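Droso Footwear Set — README

Version 2, prepared by Chrysoula Lambrakis. Corrections by Halyna Stasiv.
Last edited 27 February 2021

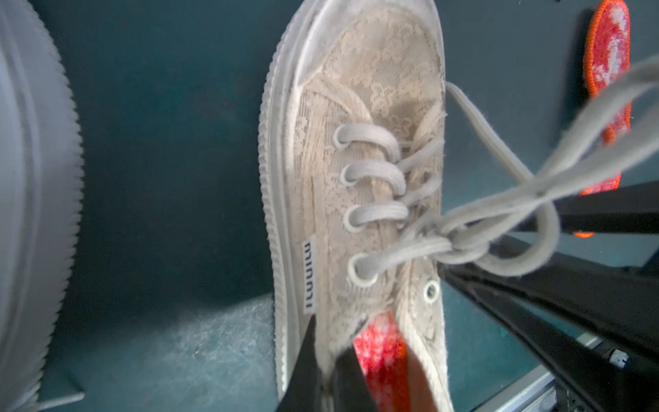
The set is a collection of photographs and short notes about used shoes and their laces. It was started at the Brurncombe repair room, where people bring shoes which are still good to wear but need cleaning, new laces or a new insole. We wanted to have one place where the state of each shoe is written in the same words, so that two persons looking at the same shoe would write the same thing. This was not the case before.

What is inside

The set has 222 records. One record is one shoe, not one pair. Left and right shoes of a pair often have different wear, so they get separate records with the same pair number. Of the 222 records, 184 are lace-up shoes and the rest have straps, zips or nothing to close them.

Every record has a folder with the photographs and one text file. The text file has these fields:

pair — the number of the pair
side — left, right or unknown
upper — the main material, in plain words (canvas, leather, lace fabric, knitted)
colour — main colour of the upper, then colour of the sole
lace_state — see the next section
insole — in, out, missing
marks — where the upper is dirty, and how much
label — any printed words on the outside, copied exactly as they are
remarks — free text

Words for lace_state

full: the lace goes through all the eyelets and the ends are even or nearly even.
part: the lace goes through some eyelets but others are empty.
loose: the lace is in the eyelets but pulled out to one side, or with large loops.
none: no lace.

Two words can be used together. For example, the cream lace-fabric sneaker with the "miumiu" label on the sole is written as "part, loose": one eyelet near the heel opening is empty, the loops stand up along the middle, and the long ends lie away to the right. Please put the words in the order of this list, otherwise the search does not find them.

About marks

We use three levels only: light, medium, heavy. Light means you must look for it. Medium means you see it at once. Heavy means the material itself has changed, for example it is worn through or stiff. Lace fabric is difficult, as a shadow between the flowers can look like dust. On the cream sneaker, the greyish smudges near the toe and at the eyelets are recorded as medium. Halyna wanted light, and her opinion is kept in the remarks. A frayed tongue does not go under marks. It has to be written in remarks with the word "frayed".

About labels

Write what is printed, with the same small and capital letters. Do not correct the spelling and do not add the name of a maker. The label field says nothing about who made the shoe or if it is genuine. We did not check this for any record.

Lighting and background

Most photographs were taken indoors. The background is not the same through the set, so please do not use it for judging colour. Cream and beige are mixed up in the older records. If the colour is important for your work, look at the photographs and do not trust the field alone.

Known problems

The side field is wrong in some of the older records. We are correcting them slowly.

There are 40 records which came from the Cillcombe shop in August and have a shorter text file, without the insole field. An empty field there means that it was not recorded. It does not mean that the insole is missing.

Children's shoes are very few. The set was planned for 300 records and the children's shoes were to come last — we did not reach them.

The Zinchenko size table, which was in version 1, is removed. It had sizes for pairs and could not be joined to single shoes without mistakes.

Use

You may use the set for teaching, for repair guides and for research. Please keep this file together with the folders and write which version you have used. If you change the words for lace_state, give the set another name, so that the two are not mixed.

Mistakes can be sent to Halyna Stasiv at the repair room, with the pair number and the side.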